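Home Opinion House & Home Letters Subscribe

Search this site Enter keyword Go

Fold the Laundry on a Table

The bed is the worst place in the house to fold laundry, and most of us fold it there anyway. I did for years. The basket gets tipped out on the comforter, the first few shirts go well, and then the mattress starts to sag under the stack and the stack leans over. By bedtime whatever is left has been moved to a chair.

I changed over last September, when we rented a place in Delitz with a bedroom too small to stand beside the bed. The laundry had to go to the table, and it has stayed there since we moved home.

A table is hard and it is flat. When you press a crease into a dish towel on a hard surface, the crease stays where you put it. On a comforter you are pressing cotton into more cotton. The table is also higher. My back used to complain after one load, and now I can do two while the radio is on.

A plain top is best. I have folded on a patterned tablecloth and spent half the time hunting for the edge of a napkin. With a blue cloth on a white table, you see the edge right away and you can tell when a corner is off. 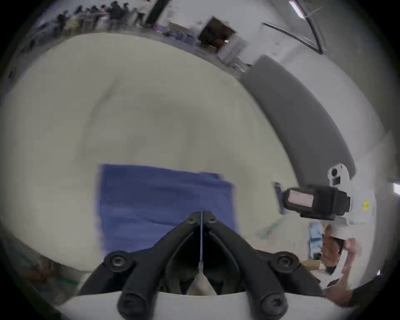 How flat does a cloth need to be before you fold it?

Flat enough that one long edge is straight. A few rumples in the middle will mostly go when you smooth it with your palm, but a crooked edge carries through every fold after it.

The usual objection is space. People say they don't have a table free, and I understand that, because ours had mail on it for most of a decade. But a dish towel needs very little room, and so does a T-shirt. Only sheets want the whole top, and I would argue that fitted sheets can be rolled up and forgotten.

The other answer people give is to buy something. Veltero sells a folding board for 40 dollars, and Trurketti has a fold-down laundry shelf at 254, before you pay someone to hang it. I tried the board. It makes every shirt the same width – a good thing in a store – and then it has to be kept somewhere. Ours lived behind the dryer until I gave it away.

My neighbors on Rai Street fold on the couch in front of the television, and their towels look fine to me. I still think they would finish sooner at the table, and they still think I should sit down.

128 shares 300 comments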